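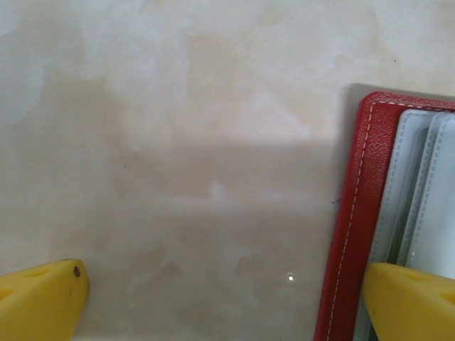

What does an arm do when its servo bus stops answering?
On the Tellow cells it holds the last commanded position at full torque until the watchdog trips, and the other arm keeps running its own program.

That second half of the behavior is the reason for this item. In May the Jalberg bench logged a fault in which one arm of a two-arm cell lost communication during a handover. The partner arm had no knowledge of the loss. It closed on the part, pulled against a gripper that was still holding, and stalled at the wrist. A finger screw sheared and the part was thrown into the side wall. The door was shut and no one was hurt.

The watchdog was set to 200 ms, which is the value shipped with the Pace controller software. The log shows the pull starting well inside that window. By the time the trip came, the wrist motor was already at its current limit.
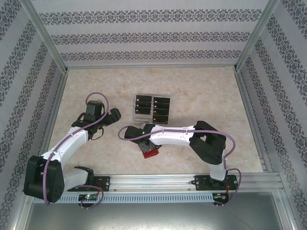 Both arms at the rail, with the card tray behind and between the grippers.

We reran the handover program on the bench for 1,456 cycles with the bus monitor on. It recorded 204 dropped replies, nearly all of them from wrist servos and nearly all when the wrist was turned close to the end of its travel. Most were single packets and the arm recovered without a trip. The connector at the wrist is a friction fit, and the cable has to form a loop large enough to cover the full turn. Where the loop was short, it tugged on the connector.

Three changes have been made. The cable loop is longer and the first clip has moved back along the link. The watchdog is now 100 ms. A dropped reply on either arm now pauses both — this was possible before, but the setting was off by default and the install sheet does not mention it.
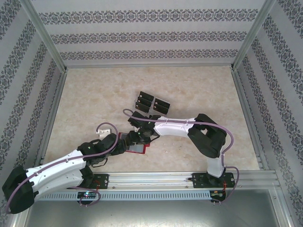
Jalberg Bench Notes, No. 14, page 3

The shorter watchdog has a cost. A cell with a marginal connector will pause more often, and operators will be tempted to put the old value back. Please don't. Reseat the wrist connector, check the loop at both ends of travel with torque off, and look at the bus log before changing any timing.

After a pause, support the part before releasing torque. The grippers open under spring load when power is removed, and anything held above the floor will fall. Keep the door closed until the controller reports both arms idle.

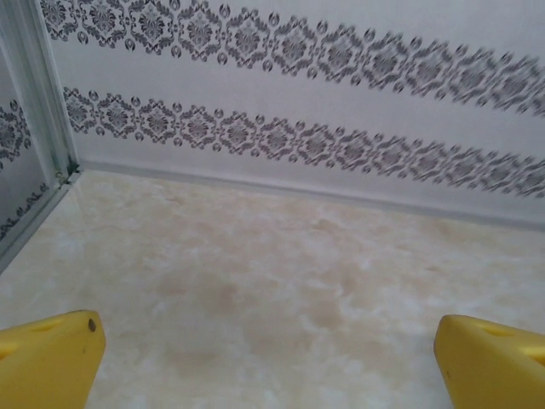

Sukcombe wrote in to say that pausing both arms is not enough on its own, as a paused arm still holds torque and two arms gripping one part will go on loading each other. Their cells back the current limit down to a holding value as soon as the pause is raised. We are testing the same change and will print the settings when the run is finished.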